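Kirisau Hand-Held Gripper Pair
Build and Set-Up Guide for the Tremmont Shared Workshop

Section 4. Bench set-up and first recording

Before you start this section, both grippers should be assembled and the finger tips fitted (Section 2), and the marker cubes should be glued and left overnight (Section 3). If a cube can still be twisted by hand, go back to Section 3. A cube that shifts during a session spoils every recording made after it moved.

4.1 Choosing the table

1. Use one of the wooden tables on the upper floor. The glass one downstairs reflects the ceiling lights and confuses the tracking.
2. Wipe the table top and let it dry.
3. Place a chair at the long side. The operator works seated, with both elbows clear of the table edge.
4. Leave 60 cm of free space in front of the operator.

Note: You don't need to clear the room. Other members can go on working at their own tables as long as they stay out of the space between the operator and the objects.

4.2 Checking the grippers

1. Pick up the left gripper and squeeze the trigger fully. The tips should meet along their whole length.
2. Release. The tips should open by themselves. If they stick, loosen the pivot screw by a quarter turn and try again.
3. Repeat with the right gripper.
4. Look at each face of both cubes. The black squares must be clean and flat, with no lifted corners. Replace a damaged face with a fresh print from the Vivness sheet, matte paper only.
5. Hold both grippers over the table with the tips pointing down and turn your wrists slowly in each direction. Watch the preview window on the laptop. The outline around each cube should stay green.

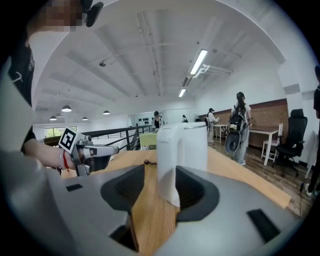
If the outline flickers at one angle only, note the angle and carry on. If it flickers at most angles, the exposure is wrong. Open the Đào capture tool, go to Camera, and lower the exposure one step at a time until the outline holds. Overhead tube lights usually need two steps. On a bright morning you may have to do it again at noon.

Caution: Keep fingers out of the linkage when squeezing the trigger. The return spring is stiff enough to pinch.

4.3 Cables

1. Run each gripper cable down from the handle and away from the operator's lap.
2. Leave enough slack for a full arm's reach. A cable that pulls tight will drag the wrist off line.
3. Tape the cable to the floor wherever people walk.
4. Plug into the powered hub, never directly into the laptop. The laptop ports drop out under load.
5. Check that the battery reads at least 2,000 mAh before recording. Below that, swap it.

Caution: Do not run cables over the railing to the outlets on the lower floor. Use the outlets on your own level.

4.4 Laying out objects

Start with objects that are light, rigid and easy to see. Good first choices are a plastic cup, a box, or an empty kettle. Leave soft items such as cloth and flowers for later, when the operator is used to the trigger.

1. Set the largest object within easy reach of one hand.
2. Put smaller objects to the side, at least a hand's width apart.
3. If an object has a power cord, unplug it and lay the cord on the table where both cameras can see it.
4. Do not use water, even for a pouring task. Pour dry rice if you need something to pour.

4.5 Recording

1. Sit down and hold both grippers above the table, tips open.
2. Press the foot switch once. The tool beeps and starts a new take.
3. Hold still until the second beep.
4. Do the task at a slow, even speed. Bring the open tips to the object, close, lift, move, lower, open.
5. Return to the starting position and press the foot switch again.
6. Record 10 takes, then stop and play back the last one before going on.
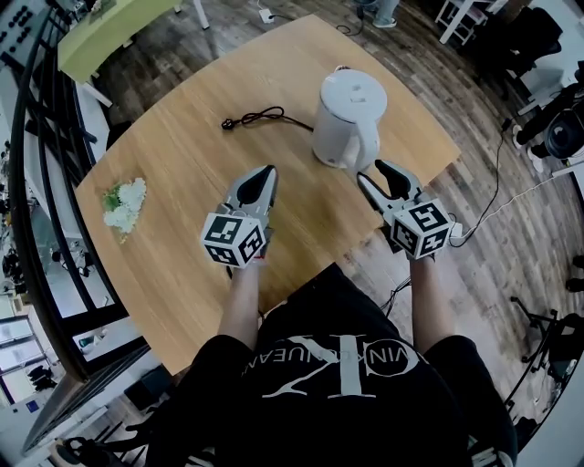

Can I do the whole task with one hand and leave the other gripper on the table?
Keep both in your hands. The tool expects two cubes in every take and marks the file as incomplete if one stays still for too long. Hold the idle gripper off to the side with its cube facing up.

4.6 Common faults

Take ends by itself: loose cable at the hub. Reseat it and tape the plug.
Left and right swapped in playback: the cubes were registered in the wrong order. Run Register Cubes again, left first.
Fault code 11: the trigger sensor is out of range. Repeat the calibration in Section 3.
Tips slip off smooth objects: wipe the tips with alcohol. If that doesn't help, fit new ones.

Fault list revised in September by Tuva Midtbø. Spare tips and springs are in the drawer marked Kirisau. Write down what you take on the sheet inside the drawer.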